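May 5, 2018

Bench notes, glove liner / strike pad project, round four of testing.

OK, big day. The new four-ounce glove inserts came back from Moneck and I've had two pairs on the drop rig since breakfast, and I'm really happy with how they're behaving! Quick recap for anyone picking up this notebook cold: the Kollár gym people want a training glove that fighters can spar in at near full pace, with the open palm and free fingers they need for grappling, but without the cuts and swollen eyebrows they get from competition gloves. The January version was too stiff over the second knuckle. It spread the load fine on a straight punch and then did nothing useful on a hook, where the hand comes in turned and the edge of the pad lands first.

So the change this time is the edge. Moneck skived it down to a taper and wrapped the softer foam around the outside, under the leather, all the way to the pinky side. You can fold the thing in half with one hand now. The old one fought you.

Drop rig, pair A: ran the full 1000 hits on the left glove, straight-on, same height as January. No splitting at the seams. The foam came back to shape overnight in the earlier version and took its time doing it, so I'm leaving this one alone until tomorrow morning before I measure thickness. (Please don't squeeze it. I know it's tempting.)

Pair B: 180 hits at the hook angle, then stopped, thumb stitching starting to lift on the right glove. It's the same spot as last time, where the thumb loop meets the palm. I think the thread is fine and the hole spacing is too tight, so the leather is tearing like a stamp along its perforations. Wrote to Moneck asking for wider spacing and a small bar tack at each end. Cheap fix if it works. 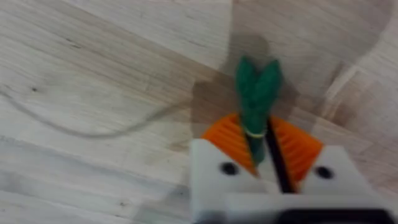 Peak readings on pair B were lower than January on every angled hit I looked at, and the curve is a nicer shape too, a hump instead of a spike. I want to see that again with a cold glove before I get carried away. Gyms in winter are freezing and that outer foam firms up when it's chilly. Plan is an hour in the fridge, then straight onto the rig, then again after it's been worn and warmed up.

Wrist strap: went back to the single wrap. The double wrap felt great for punching and was horrible the minute anyone tried to sink a choke, because the end of the strap catches on the other person's chin. Two of the Kollár lightweights complained about it separately. Single wrap, wider, with the hook side shortened so no scratchy bit pokes out. I wore one while doing the shelving this afternoon and forgot I had it on, which I'm counting as a result.

Fit is still the weak point. We have a medium that's perfect on me and a large that's a boat. Finger holes on the large need to come in, especially the index. Anybody with hands between the two is stuck, and that's most featherweights through welterweights! I've sketched an in-between size on the back page with the palm from the medium and a longer knuckle bar.

Also had a go at the rule question. Welley won't allow anything in their amateur smokers that covers the fingertips or adds weight above the wrist, and both of ours pass. Reruvham is stricter about the thumb and wants it attached in a certain way, so the stitching fix has to happen before we show them anything.
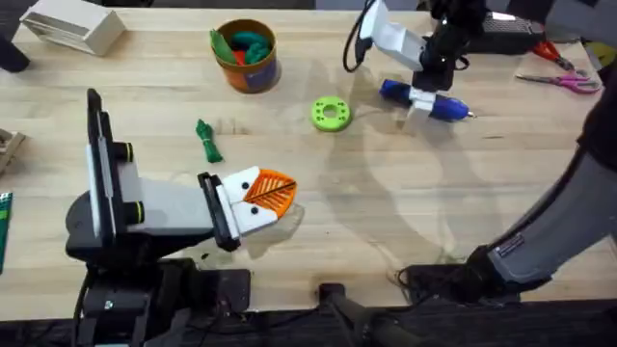 Wanda Zawadzka read the above over lunch and wants it written down that she disagrees about the hook angle. Her point: we're dropping the weight with the glove clamped on a closed fist form, and in sparring plenty of hooks land with the hand half open, especially late in a round when people are tired and getting lazy. The pad sits differently then, the edge rides up toward the wrist, and the taper might be exactly where you don't want it. She'd like the same test with the fingers loosened.

I think she's right, annoyingly. The form we have doesn't bend. Radek Charvát has an old articulated one with a cracked thumb that could be glued up, and for this test the thumb hardly matters, so I'll ask him for it.

Added to the list, then:

- half-open hand, hook angle, pair B (right glove excluded until restitched)
- cold glove run, pair A
- thickness on pair A left, first thing, before anyone touches it
- paper pattern for the in-between size
- 44 rounds of real sparring at Kollár spread over their next camp, with everybody filling in the card straight after, while they still remember what hurt

That last one is the one I'm looking forward to. The rig tells you plenty, but a guy who's just eaten a jab through our foam will tell you a lot more, and usually louder. I'll bring both pairs of January gloves along too so they can swap halfway and compare.

Rig is switched off, weight is down and pinned. Spare inserts are in the drawer with the hand wraps.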